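From: Américo Mota
To: small-kitchens list
Date: 2025-12-12
Subject: Re: [small-kitchens] Draining caddy vs. drawer tray for chopsticks

Funmilayo Ekpo wrote:

> I have one 30 cm drawer in the new place and it is already full of
> knives and wraps. My chopsticks and soup spoons sit in a glass jar by
> the sink, and there is always a little water in the bottom. Twice now
> I have found gray spots on the wooden ends. Is one of the perforated
> plastic caddies any better, or do they just move the puddle somewhere
> else? Also, does anyone keep theirs on the table full time? My counter
> depth is not enough for the caddy plus the rice cooker.
>
> I looked at the Trondberg and the Cornov. The Cornov has a separate
> base, the Trondberg is one piece.

Get one with a separate base. The one-piece type drains through slots in the floor, straight onto whatever it stands on, so you end up putting a saucer under it and cleaning the saucer. I had the Trondberg for 2 years and did that the whole time.

The holes in the side wall matter more than the holes in the floor. Floor holes let water out. Side holes let air in at the level where the wood stays damp longest, the bottom few centimeters. A glass jar has neither. Your gray spots are most likely mildew. Light sanding and a wipe of food-grade oil will deal with it if it is only on the surface. If it has gone into the grain, replace the pair.

Load it with the eating ends up. I know some people on the list disagree (see the March thread, which I don't want to restart). With the handle end down, any water that is left collects at the end you don't put in your mouth.

Dividers: get them. Without them the spoons slide under the chopsticks and everything leans to one side. Split the spoons between compartments so the weight is even. Plastic spoons are light and do little to hold the base down, so a caddy full of long chopsticks and nothing else will tip if you catch it with a sleeve.

On keeping it on the table: yes, full time. Our counter takes the wok, a pot and the rice cooker, and after that there is no landing space left for a cutting board. Moving the caddy off the counter freed a strip I use every day.
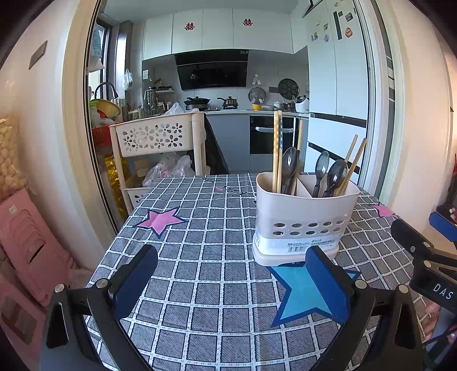 The cloth does need some thought. A textured weave holds water under a base and you won't notice until you lift it. Shake everything out over the sink first, let it stand on the drainer until the dripping stops, then carry it over. Empty the base every other day. I wipe under it at the same time.

For the overflow, a plastic trolley between table and kitchen door works better than a shelf. Bags and small boxes go there, and the table stays a table. Check the width of your doorway before you buy. Okafor sells a 34 cm one that should pass most interior doors with a little turning.

Cleaning: the whole caddy goes in warm water with a spoonful of baking soda once a week, and a bottle brush for the holes. Peel the barcode label off before the first wash if you care about such things. I never do.

Américo

--
small-kitchens mailing list, message 2370
To unsubscribe, send a blank message with "unsubscribe" in the subject line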